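帮助中心 > 产品手册 > 家用除湿机 > Groltar 系列 > 第三章 安装与初次使用

搜索手册内容 请输入关键词 搜索

第三章 安装与初次使用

适用型号:Ruvero Groltar 落地式除湿机(含带外接排水口的版本)
本章修订:2023-08-31

前两章讲的是安全须知和零件名称。如果您和多数用户一样直接翻到了这里,请至少回去看一眼安全须知里关于插座的那一段,它很短,我们特意写短的。

3.1 开箱之后,先别插电

1. 把纸箱竖直放好,从上方开箱。箱体侧面印着向上的箭头,运输途中它不一定一直朝上。
2. 取出机器,撕掉水箱、滤网和面板上的胶带。水箱里面还有一条,贴在浮子上,最容易漏掉。漏掉的后果是水箱满了机器不知道,您的地板先知道。
3. 让机器直立静置。如果运输中曾经平放或倒置,请静置一整夜。压缩机里的润滑油需要时间流回原处,它不着急,催也没用。
4. 静置期间可以阅读本章余下的内容。

注意:泡沫和塑料袋请收到小孩和猫够不到的地方。

3.2 选择摆放位置

除湿机不挑剔,只有几样东西受不了:窗帘、斜坡和密不透风的角落。

1. 选一块平整、结实的地面。厚地毯不合适,机器会慢慢歪,歪到一定程度就会报警停机,通常在半夜。
2. 出风口一侧离墙面或家具至少 50 厘米。这个距离请用尺子量,凭感觉量出来的往往是一个拳头。
3. 避开暖气、炉灶和阳光直射的窗边。机器旁边热,湿度传感器读数就偏低,它会以为活已经干完了。
4. 不要放在洗衣机正上方的搁板上。我们收到过照片。
5. 关好门窗。开着窗除湿等于替整条街服务,电费却只寄给您一家。

地下室和储藏间的墙角是潮气最爱待的地方,但机器本身不必塞进墙角。放在房间中部偏一侧,让空气绕得过来,墙角自然会跟着干。如果房间被隔断分成几块,请把隔断的门打开,或者每隔几天把机器挪到另一块去。
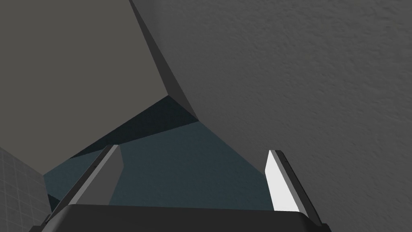
地下室没有地漏,能不能用连续排水?
可以用,但水管必须一路向下,通到一个位置低于排水口的容器或水槽。找不到这样的低处,就请使用水箱,或者另购 Zaidi 提升泵套件,套件的安装方法见附录。

3.3 安装排水管(可选)

只用水箱的用户可以跳到 3.4。

1. 关机,拔下电源插头。
2. 拧开机身背面的橡胶盖。请把橡胶盖收好,以后改回水箱模式还要装上。抽屉里那个来历不明的小黑盖子,多半就是它。
3. 把随机附送的接头旋入排水口,手拧到底即可,不要用扳手。
4. 将软管套上接头,用卡箍固定。管长不要超过 2 米。
5. 让软管从接头到末端始终向下走。中途只要有一处拱起,水就停在那里,然后从别处出来。
6. 往水箱接水槽里慢慢倒半杯清水,看它是否从软管末端流出。流不出来就检查第五步,十有八九是第五步。

小心:冬天请不要把软管伸到室外。有位用户在一月份这样做过,软管冻得笔直,他说很适合用来赶鸽子。

3.4 通电与初次设定

1. 插入带接地的墙壁插座。不要使用拖线板,尤其不要使用已经接着电暖器、鱼缸和圣诞彩灯的那一个。
2. 按一下电源键。面板亮起,显示当前湿度。刚开机时读数会上下跳动,十来分钟后稳定,请先别跟它较真。
3. 按“湿度”键设定目标值。一般居室设为 50% 比较舒服。调得更低并不会让您更健康,只会让木地板开始说话。
4. 按“风速”键选择高或低。头几天建议用高风,之后改低风,家里人会感谢您。
5. 需要夜间安静时,长按“风速”键进入夜间模式,面板会变暗。指示灯不会全灭,水箱满的红灯我们坚持保留。

头一个星期,水箱可能每天都要倒。墙体、木料和纸箱里存着不少水,要慢慢放出来,空气读数下降以后,这些东西还会继续放一阵。看到读数反弹,不必怀疑机器,也不必怀疑邻居。

3.5 墙面、挂画和书架

潮湿房间里最先出问题的往往是挂在墙上的东西。画框背后空气不流动,外墙又凉,潮气便在那里安了家。除湿机能管住房间里的空气,却没法钻到画框后面去,这部分得您来帮忙。

1. 在画框下方两角的背面各粘一粒软垫,让框与墙之间留出一条缝。
2. 外墙内侧尽量少挂大幅的画。非挂不可,就挂在出风能带到的一面。
3. 每个季节取下来看一次背板。摸着发潮、闻着像旧地窖的,请平放在通风处慢慢晾,不要用吹风机。
4. 刚刷过的墙面,等漆完全干透再挂。漆罐上写的时间指的是表面干燥,写罐子的人不替您家的画负责。

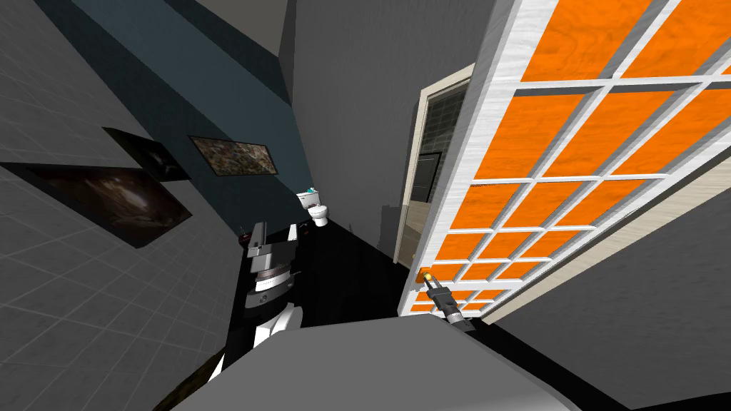
书架的道理也一样:背后留缝,书不要塞得太满,最下面一层别放您真正在乎的书。如果书页已经起波浪,把湿度降下来可以阻止它继续恶化,但波浪不会自己退回去。压在一摞字典底下能改善一点,字典终于也有了用处。

柜子内部可以放一包 Jindness 干燥剂,并定期更换。请不要把干燥剂放进除湿机里,两者合作得并不愉快。

3.6 日常维护

1. 滤网每两周取下一次,用吸尘器吸净,或用温水冲洗,晾干后装回。湿着装回去也能转,只是从此有股味道。
2. 水箱倒空后用清水涮一涮。箱里的水不能喝,不能喂宠物,也不建议浇您打算吃的菜。
3. 累计运行约 4000 小时后,面板会显示“保养”字样。请联系维修点清洁内部换热片。长按电源键可以让字样消失,灰尘则不会。
4. 长期不用时,倒空水箱,敞着盖晾一天,拔掉插头,直立存放。

3.7 常见代码

E1:湿度传感器无信号。关机,拔下插头,等几分钟再开。仍然出现,请报修。

E3:机身倾斜。扶正,检查地面。如果地面没问题,检查有没有人拿它当脚凳。

FL:水箱已满,或者水箱没有推到底。请先推一推再去倒水,能省一趟路。

209:这不是故障代码,是恢复出厂设定时闪过的一个内部编号。工程师 Yaw Dramani 答应过在下一版程序里把它去掉,上一版手册里也是这么写的。

报修时请准备好机身背面标签上的序列号。标签贴在靠近底部的位置,最好在机器靠墙之前抄下来,写在本手册封底的空白栏里。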